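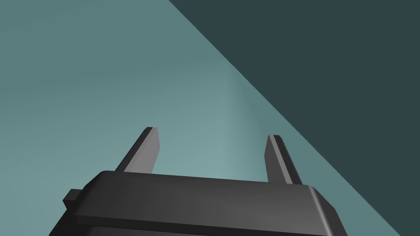

What does an AUST L number on a bottle of herbal tablets tell you?

It tells you the product is listed on the Australian Register of Therapeutic Goods, which means the sponsor has certified that it holds evidence for the claims on the label. For an ordinary listed medicine, the regulator does not examine that evidence before the product goes on sale.

I had this wrong for years. I read the number as a pass mark. A registered medicine carries AUST R, and that one is assessed for quality, safety and efficacy before supply. The two codes differ by one letter, printed in very small type, usually near the batch number.

What prompted the post was a joint supplement sold under the name Stakier. My pharmacy in Drustdale had it on the counter display in May, and a relative was taking it alongside a blood thinner. The label says 'traditionally used to relieve mild joint pain'. That is a claim about history of use. It doesn't say the tablets were tested in people with osteoarthritis, and a reader in a hurry will take it that way regardless.

I wrote to the sponsor, Callen, and asked what evidence they held. The reply took 5 weeks and cited 2 papers. I got hold of both.

The first was a rat study. The extract was prepared with a different solvent from the one named on the Stakier label, so it is hard to say the two are the same substance in any useful sense. Dose was given per kilogram of body weight and no human equivalent was offered.

The second was a trial in people, 80 participants, all of them told which treatment they were getting. Pain was self-reported on a questionnaire at the start and at the finish. There was no placebo arm. Knee pain fluctuates, and people tend to enrol in a trial when it is bad, so some improvement is expected from a group given nothing at all. Without a comparison group that part can't be separated out – the authors say so themselves, in the second-last paragraph of the discussion.

None of this shows the product is useless. It shows that the papers I was sent can't answer the question.
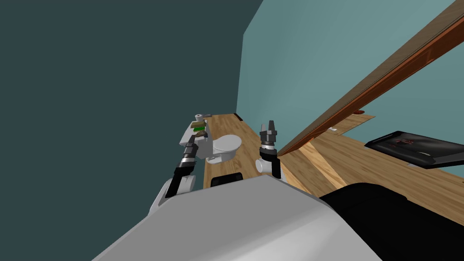
Interactions

The label warning reads 'consult your health professional if taking other medicines'. Warfarin isn't mentioned by name. The pharmacist checked the ingredients against her own reference and advised stopping until the GP had been told and a blood test arranged. She also pointed out that complementary products often go unrecorded in a patient's medication list, which was the case for us. It is on the list now.

If you take anything with a narrow dosing range, bring the bottle itself to the appointment. The brand name alone is not much use. The GP needs the plant species, the part used and the extract ratio, all of which are on the back panel.

I have a second product to go through, a sleep formula from Talukder, once I have worked out which of its four ingredients the claim is meant to rest on.

Comments

Could you put up the references for the two papers? I'd like to read the one with the 80 people.

Very useful. Checked my fish oil and it's AUST L as well. I'd always assumed that meant tested.

Reply from the author: References will go in the next post. On the fish oil, some things are still checked, including manufacturing standards and permitted ingredients. Efficacy is the part taken on the sponsor's word.

My mum was on warfarin and turmeric capsules together and it never came up at the clinic until her INR was out of range.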